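Speaker notes – "Seventy Percent of a Robot"
Student projects evening, second slot, after the bridge people. 9 minutes, and they do ring the bell.

SLIDE 1 (title)
Say hello. Say the name of the club slowly. Last year the program printed it as "Wilson."
Don't apologize for the slides. Pentti apologized for his slides last year and used up two minutes doing it.

SLIDE 2 – What we said we would do
Read the original proposal out loud, with a straight face: "A hand-held gripper that any student can pick up and use to teach a robot arm to sort small parts." Pause here. Let the mechanical engineering row enjoy itself.
We were going to have this by August. We did not say which August.

SLIDE 3 – What it cost
448 dollars. Most of that is filament and screws. One line on the budget says "misc." and Pentti Kiiskinen has asked me to move along if anyone brings it up.
Club dues covered the first 100. Tilow let us have the rest on the understanding that we would show up tonight and look grateful. Look grateful.

SLIDE 4 – Three versions
Version one was called Osent. It opened very well. Closing was planned for version two.
Version two, Lerancombe, closed. It closed on the ruler, on the cable, and on my sleeve during the demo for the dean's office. If someone from the dean's office is here, wave.
Version three is the one we kept. We ran out of names, so it's just "three."

SLIDE 5 – Why the fingers are blocks
People expect something shaped like a hand. We tried shaped like a hand. It took all night to print and held a marker about as well as a wet sock does. Blocks are easy to redraw, and a first-year can swap a pair before the pizza gets cold.
Skip the friction chart if the clock says five minutes or more. Nobody has ever asked for the friction chart.

SLIDE 6 – The test
70 pick-ups in a row with no drops was the goal. Our best run is 52. I'd like to blame the washers, which are thin and lie flat, and I will.
Mention that every run starts the same way: fingers open, then go. Half of our early recordings were useless thanks to people starting with the fingers half shut, me included.

SLIDE 7 – Leave this one up during questions
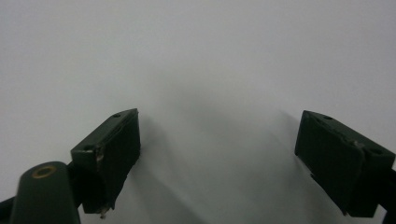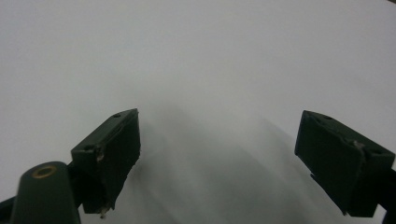 Wuisan Student Robotics Club – Gripper Team

Point out the small round holes along the top of each finger, then the brass ring in the post at lower left. Someone always asks about the pale chipped spots. Yes, the fingers are worn. Next question.

Likely questions:
Can we borrow it? Ask Pentti, and bring it back.
Will it do eggs? No.
Is the design shared? The drawings are in the club folder, under "final," then "final 2." Use "final 2."

If the bell rings, thank Tilow and sit down.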